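Udus trio to release live album in November, with a claim that needs a pinch of salt

The jazz trio Udus will put out its second album in November, a live set recorded over two nights at the Tadar Rooms. The record is called Dramani, and the group's label, Irkix, is already describing it as "the last truly unedited jazz recording". That is quite a thing to say about a record most people won't be able to hear for months.

The announcement came on 18th May, with a single track sent out to reviewers. It runs to 13 minutes and it is good, for the most part. Pascual Rivadeneira plays piano as if he has a train to catch, Shamim Mughal keeps the bass low and steady under him, and Jawad Jafri's drumming gets better the longer the tune goes on. The bass solo could lose a minute. The applause at the end is very loud for a room that holds so few.

On that last point the label is a little slippery. The press sheet speaks of "over 1,000 listeners across two unforgettable nights". The Tadar Rooms is licensed for 509 people, so both nights would have had to be all but full. Two people who went on the second night told us there were plenty of seats left at the back. Asked about this, Irkix said the figure included guests and staff.

Then there is the word "unedited". Waqas Gondal, who produced the album, was asked whether any passages had been swapped between the first night and the second. He said the band had "chosen the best performances", which may mean whole tunes, or may mean something else. Asked again, he said that listeners would be able to trust their ears. Most live albums are stitched together somewhere and few people mind. It only becomes a question when the sleeve says otherwise.
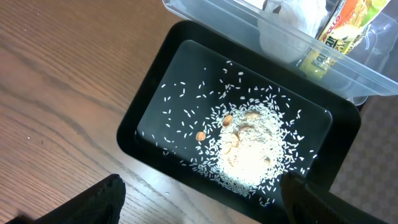
Uncooked rice in a black tray on a wooden table.

The vinyl edition will be limited to 999 numbered copies. The first Udus album was also sold as a limited edition, and was then pressed again in a different coloured sleeve when it ran out. Irkix says there are no plans to do the same this time. It said much the same last time. No price has been given for the vinyl, and the download will follow on a date the label has yet to fix.

Chiamaka Odukoya, who books the Tadar Rooms, was happier to talk about the music. She said the second night was the stronger of the two, and that the long ballad before the interval was the best playing she had heard from the group. "They went off the set list and I don't think all three of them knew where it was going," she said. It is not clear if the ballad has made the record, as the full track list is being held back.

A short tour is promised to go with the release, though only one date has been confirmed, and that is back at the Tadar Rooms. Further dates were also promised after the first album, and two of those were dropped with little notice. Ticket holders got their money back in the end, less the booking fee.

Rivadeneira, reached by phone, was the only one who seemed wary of the fuss. He said he had not written the press sheet and had not been shown it before it went out. He would not be drawn on the editing. He did say the piano had gone slightly out of tune by the second night and that it had been left that way, and on the one track sent out so far you can hear that he is right.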